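Handout 4: Notes for the Skindale open day

Read before we leave. The bus goes at 12 and Britta Ostermann will not hold it for you. She has had practice.

1. What you are going to see
Skindale shows its simulator first and its hardware second, on the sound principle that software seldom breaks a visitor's toe. The simulator is called Nimorico. It puts one arm in a furnished apartment and lets it practice on household things. Look for the square marker on top of the gripper. Markers like it give a camera a known pattern to find, so that position can be worked out from the image.

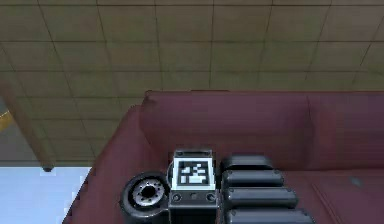 2. What to write down
Dörte Schwerdtfeger runs the demonstration and takes questions as she goes. Ask which camera you are looking through before you ask anything else. A view can hold the target and no arm at all, and half of last year's reports described the wrong one with great confidence.
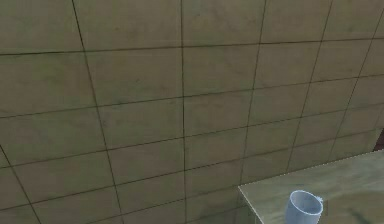 Fig. 2. Mug on the table corner, no arm in view.

Some views hold neither arm nor target. Do not skip them. A policy has to cope with dull input too — and so, for one afternoon, do you. Note what a program could use to work out where it is: corners, joints between surfaces, a change of material.
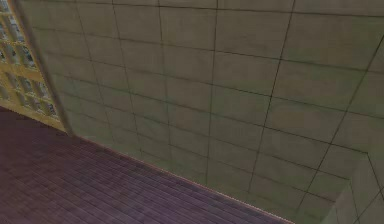
Fig. 3. Tile, glass block and plank floor.

3. What to hand in
570 words, due in the Hinrichs room by 16:00 the day after the visit. Pick one view and say what can and cannot be learned from it. Reading: Ivon course pack, p. 497, including the footnote, which is better than the page.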